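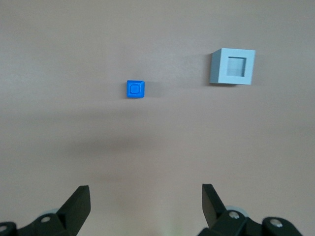 A small blue cube on a pale surface.

Thursday, March 7, 2019

I spent yesterday morning in the public seats at the district court in Trernbridge. I had meant to stay for one hearing and ended up sitting through the whole list. I've been going every few weeks since last May, mostly to follow the parking permit business, and I said I would write down how it came out.

For anyone who hasn't read the earlier posts: a clerk in the Arnport permit office was charged with taking cash from people who wanted resident parking stickers and didn't qualify for them. The going rate was 500 for a sticker that costs 20 at the counter. The charge sheet listed 74 stickers. She pleaded guilty in the fall to most of it and the rest was dropped.

Yesterday was the sentencing. It took less time than I expected. The prosecutor read out a summary, the defense lawyer talked about her years of work with no complaints, and the judge asked two questions about repayment. Then there was a break and we all stood in the hallway by the one working radiator.

She got a suspended sentence, a fine of 3,000 and a ban on working in any public office for a set number of years. I didn't catch the number. The judge speaks quietly and the microphone on the bench was off again. I asked at the front desk afterward and was told the written decision would be available next week, so I'll go back for that.

I don't have a strong opinion on the sentence. Some people behind me thought it was far too light, and one man said so loudly enough to get a look from the bailiff. I can see his point. She sold something that belonged to the city. But she has lost her job and she has to pay the money back on top of the fine, and I'm not sure what a few months in a cell would add.

What bothers me more is the other side of it. The people who paid were called as witnesses and then sent home. A few of them own more than one car and live nowhere near Arnport. One is a company, Mabaso, that bought stickers for its delivery vans. Their lawyer said the manager believed the extra money was an express fee. The judge didn't comment on that, at least not in open court. As far as I know the stickers have been canceled, but I still see vans parked along the harbor road with something in the window. I haven't gone up close to look.

The city says it is moving permits to a new online system called Trokar, so that no cash changes hands at the counter. I tried it last week. It asked for a utility bill, rejected the utility bill, and then accepted the same file on the second try. My sticker is supposed to come by mail.

A practical note if you want to attend a hearing yourself - you don't need to register, but bring ID and get there before the doors open, as the line for the bag check is slow. The list is pinned up on the left inside the entrance. Phones have to be off, and they do check. The coffee machine on the second floor takes coins only.

There's a zoning appeal on the list later this month that I may go to. I'll post the details of the written decision once I have a copy.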